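Kilbridge Residents Forum > Building Services > Shared laundry hours

Asif Arain
Posted Thursday, 4:15 pm

Residents of the Salem building are advised that management proposes to close the laundry room at 10 pm beginning in September. The present closing time is midnight. Written comments are invited and may be posted in this thread.
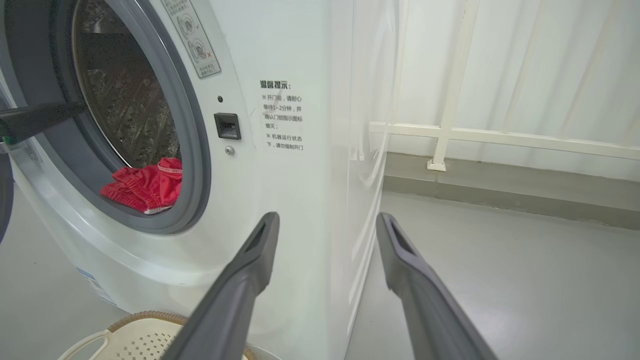
Zeeshan Rind objects to the earlier closing. Many tenants on the upper floors work evening shifts and cannot start a load before nine. The lease also promises access until midnight – a change of this kind requires written consent.

driralari_224
I respectfully disagree with the previous post. My unit shares a wall with the laundry room, and the spin cycle is audible until midnight. Ten is reasonable.

Asif Arain
The lease wording will be reviewed. A closing time of 11 pm on weeknights is also under consideration.

Zeeshan Rind
Eleven would be acceptable, provided that it is put in writing.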